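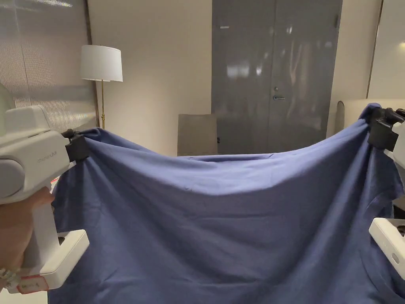 Attachment 1: navy top held up by the corners, creased

Ticket 3445
Opened 2023-01-11 by Rajeshwari Fernandes
Product: Trelico garment steamer

Hi again! So I've done what you suggested (fresh water, full tank, the 4 minute warm-up) and I'm still getting these soft diagonal creases, mostly up near the corners. Grey trousers come out fine, so I'm guessing it's the colour showing everything up?? I bought it in May and it was brilliant until I switched to the Kastano descaler. Could that be it?

Reply from Aarne Ruotsalainen
Hi Rajeshwari, could be! I'd run two tanks of plain water through to flush it, then steam from the inside of the fabric and pull gently on the hem as you go. Let me know how you get on and I'll keep this one open.

Status: waiting on customer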